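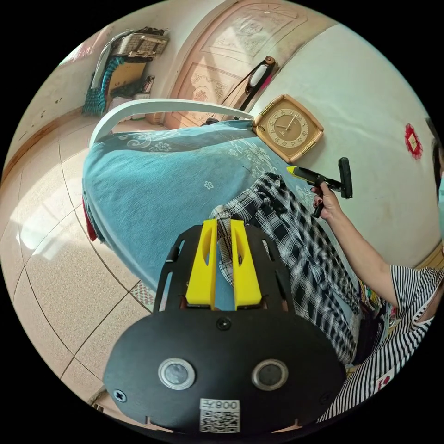 The plaid one, the teal bedspread, and the clock against the wall.

I had promised my sister I'd be folded, packed and downstairs before Tariq Memon leaned on his horn. Tariq drove the van to Trokisthorpe twice a day and he waited for people exactly as long as it took him to finish a boiled egg.

So of course I was still on the plaid.

You have to understand about the plaid. It was Dad's first, then my sister's, then mine by theft, and it had never once agreed to be folded. You'd get the sleeves in and the collar would slide out. You'd flatten the collar and a sleeve would come wandering across the bedspread like it had heard music somewhere. Black and white, black and white – stare at it long enough and you forget which way is up.

"Roll it," said my sister, from the edge of the bed.

"Mom folded."

"Mom ironed dishcloths. Roll it."

I'd rented that room in Umbridge for 18 months, and the teal bedspread was the first thing I bought for it, from a lady at the market who wanted 200 for it and then threw in a pillowcase when I looked sad (I wasn't sad, I was doing the math!). Now the bedspread was going too, last of all, once everything on top of it had found a bag. The clock was staying. It belonged to the landlady, and she'd asked after it 6 times since January.

"Do you think it'll be cold there?" I asked.

"It's an hour away, you goose."

I picked up the plaid again. It smelled of cedar and a little of Dad's awful peppermints, and for a minute I just held it by the fold and didn't do anything useful at all. My sister let me. Then the horn went, long and cross, and she took one side and I took the other, and we rolled it up badly between us and ran.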